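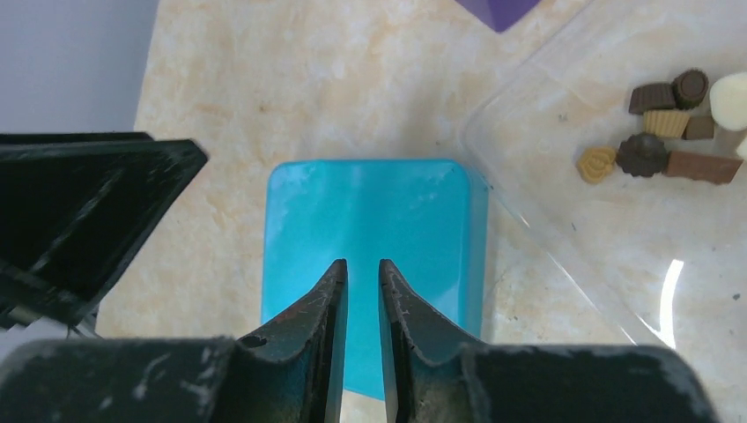
The purchase request had been sitting on my desk since April, and by the time I got around to reading it properly the coffee ring on the first page had dried into something permanent. It asked for a new pair of grippers, a new bench to put them on, and a line I had never seen on a form before, which read "sundries (edible)." I have kept the books at Zuker for most of my working life, and we make boxes of chocolates, so you would think edible sundries would not trouble me, but they did. I took the form, my reading glasses and my good cardigan and went down to the trial room, where the marble-patterned counter was set up the way it always was, with the clear plastic container of chocolates at one side and a turquoise block standing in front of the gripper fingers. The fingers were all over scratches. I bent down and had a good look at them, the way my mother used to look at the soles of our school shoes in August, and there were pale worn patches where the dark finish had gone.

"Are they worn out," I asked the young engineer, "or are they only ugly?"

She thought about it for longer than I expected, and I liked her for that.

"Ugly," she said at last. "Mostly ugly. The left one has a little play in it."

Well, there it was, and I could have gone back upstairs and crossed out the whole first line. Stornano had quoted us 1603 for the pair, with delivery on top, and Jekel had quoted less but wanted us to buy a maintenance plan along with them, and I have been married to a maintenance plan before (it was for a furnace, and I will not go into it). But she had pulled over a stool for me by then, and it seemed rude not to sit.

She told me what she wanted. She wanted to be able to pack the spring assortment without a person having to reach in and straighten the shells, the golden ones with the fan on top, which are pretty and slippery and have been a sorrow to this company for as long as I can remember. I packed them myself my first winter here, standing up, in gloves too big for me, and I told her so, and I told her about the supervisor who used to sing. She listened to all of it. Then she asked what a replacement finger cost on its own, without the rest, and I had to admit I had never called to find out.

So we called. The man at Stornano put us on hold and came back and said 146 for the left, or 207 if we wanted the softer tips put on before it shipped. I wrote both numbers on the back of the form, beside the coffee ring, and turned it around so she could see.

"And the bench?" she said.

"The bench can wait for the fall," I said. "I like this one. It looks like my aunt's kitchen."

She laughed, and I put a check next to 207, and after a minute or so, with the pen still in my hand, I put one next to the sundries too. She held out a dish from the shelf behind her and I took a shell, and we sat there a while longer, talking about the furnace after all, until the afternoon shift came in and wanted the stools.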